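Mollthorpe Household Items, notes for users

What is in the set

Mollthorpe is a collection of 160 everyday household items, photographed in and around the containers they get sorted into. It covers bathroom, kitchen and desk things, most of them bought second-hand. Vasanthi Shetty keeps the item list and is the person to write to about mistakes in it.

There are 3000 pictures, split into 29 folders. Each folder has a plain text file with the item names, one to a line. Spelling is British and names are lower case - "hairbrush", "bowl", "tea towel".

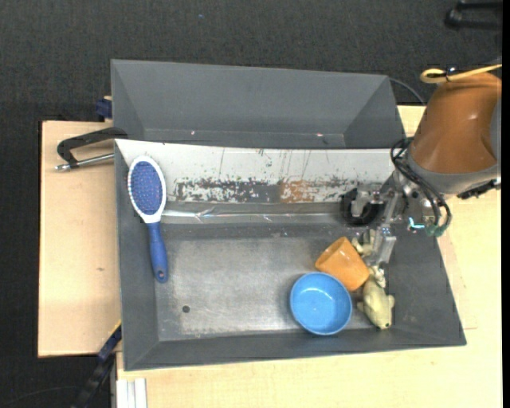
Item names go by what a thing is, and colour is kept in a second column. Brand is left blank unless it can be read. Where an item has parts in different colours, the larger part comes first, then the rest. A hairbrush with a blue handle, a blue bristle pad and a white rim is entered as "hairbrush, blue, white". A round bowl that is blue inside and out is just "bowl, blue", even if the inside is lighter.

Containers are listed separately in containers.txt. Worn paint, rust and scratches are noted there under "condition" and have no effect on the item names.

Known problems

Folder 7 still uses the old names from the Javham list, so "brush" may mean a hairbrush or a washing-up brush. Check the picture before relying on it. Corrections are planned for January.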